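# Chapitre 6. Le meuble de rangement à portes battantes

Un meuble blanc à deux vantaux, un tiroir en partie haute, une tablette, un compartiment bas : cette composition sert de référence dans tout le chapitre.

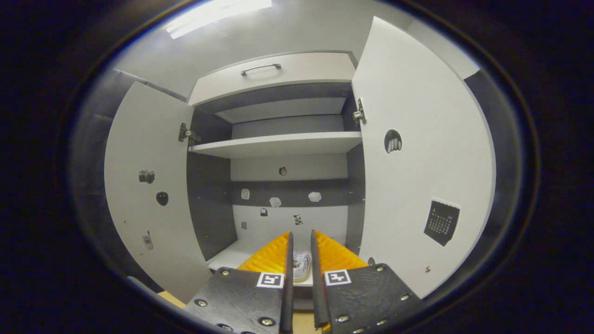

Le chapitre 5 a traité des rangements ouverts, dont le contenu reste accessible en permanence. Avec les portes battantes, l'accès dépend de deux opérations préalables, l'ouverture du premier vantail et celle du second, et le volume utile dépend du débattement disponible devant le meuble. L'étude porte donc à la fois sur le caisson et sur la surface de sol qu'il mobilise.

## 6.1 Vocabulaire

On appelle **caisson** l'ensemble formé par les côtés, le dessus, le dessous et le fond. Le **vantail** est la partie mobile qui ferme le caisson. La **charnière invisible** se fixe à l'intérieur du meuble, près du chant, et n'apparaît qu'une fois la porte ouverte. La **façade de tiroir** est le panneau frontal du tiroir ; elle reçoit une poignée, souvent une barre métallique étroite. On réserve le terme de **tablette** au panneau horizontal intérieur, fixe ou réglable.

Le **compartiment** désigne le vide compris entre deux panneaux horizontaux successifs. Dans les exercices, les compartiments sont numérotés de haut en bas, tiroir exclu.

## 6.2 Charge et volume

La charge admissible d'une tablette dépend de sa portée, de son épaisseur et de son mode d'appui. À épaisseur constante, une tablette qui traverse toute la largeur du caisson fléchit davantage qu'une tablette divisée par un montant central. Fujimoto recommande de placer les objets lourds dans le compartiment inférieur et de limiter le tiroir supérieur aux objets plats de faible masse.

Le relevé Plerkidon, conduit par Noboru Fujimoto et Charmaine Engelbrecht, porte sur 1 939 meubles domestiques à deux vantaux. Les auteurs y distinguent le volume nominal, calculé d'après les cotes intérieures, et le volume atteignable, mesuré bras tendu sans déplacer les objets du premier rang. L'écart entre les deux augmente avec la profondeur. Il est le plus marqué dans les compartiments bas, où l'utilisateur doit se baisser pour voir le fond.

La teinte intérieure intervient également. Un fond gris foncé masque les traces d'usage mais réduit le contraste avec les objets sombres. Maruyama propose dans ce cas des contenants clairs, étiquetés sur la face avant.

## 6.3 Manœuvre et entretien des portes

La série d'essais Iluden compte plus de 4 000 cycles d'ouverture par vantail. Un contrôle du jeu est effectué au centième cycle, puis au 3 000e. Le réglage se fait en trois temps :

1. réglage latéral, pour obtenir un jeu constant entre les deux vantaux ;
2. réglage en profondeur, pour ramener le vantail parallèle au caisson ;
3. réglage en hauteur, les deux vantaux étant fermés.

On vérifie ensuite que l'ouverture simultanée des deux portes laisse libre le passage de la main jusqu'aux parois latérales. Un vantail insuffisamment ouvert gêne l'extraction des objets larges.

Les autocollants posés sur les portes servent parfois de repérage. Leur retrait relève de l'entretien courant : chiffon tiède, décollement lent à partir d'un angle, essuyage du résidu. Les lames métalliques sont proscrites sur les surfaces laquées.

## 6.4 Objectifs du chapitre

À l'issue du chapitre, l'étudiant doit pouvoir nommer les éléments d'un meuble à portes battantes, calculer son volume nominal, estimer son volume atteignable et établir un plan de rangement par compartiment. La méthode Hirose, exposée en 6.5, fournit la grille de classement. La variante de Shota Oda, adaptée aux meubles Mimard de faible profondeur, est étudiée en 6.7.

Matériel requis pour les travaux pratiques : mètre ruban, niveau court, tournevis cruciforme, fiche de relevé B.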